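Cherche 2 personnes pour finir un robot à deux bras - atelier partagé Steltau

Bonjour à tous, on monte depuis l'hiver un robot à deux bras dans l'atelier du fond, projet Harawira, et on manque de mains. Pas une boîte, pas de salaire. Du café, un badge d'accès et les pièces payées.

Ce qu'il reste à faire : reprendre le passage des câbles, régler les pinces, écrire de quoi lui faire prendre un téléphone sans l'esquinter. Le bras gauche va plutôt bien. Le droit, moins. 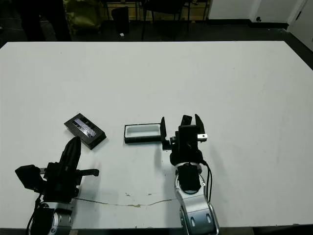
Profil : quelqu'un qui soude proprement, ou qui code en Python, ou les deux c'est encore mieux. Débutants ok si vous êtes patients. Avoir déja démonté une imprimante compte comme expérience. Dès 18 ans, à cause de l'assurance du local.

Rythme : un soir par semaine à partir de 18 h, jusqu'à la fermeture. On commence en avril, on aimerait une démo correcte pour la rencontre de Nendberg. Si vous ratez un soir c'est pas grave, prévenez juste.

Adresse : 36 rue Brernska, porte du fond, sonnette Steltau (pas le 38, c'est le voisin et il en a marre).

Pour postuler - deux lignes sur ce que vous avez bricolé, une photo si vous en avez une, mot à laisser à Leonie Kingi à l'accueil ou sur le panneau de l'atelier. Pas de CV svp, on les lira pas. Réponse rapide, enfin on essaye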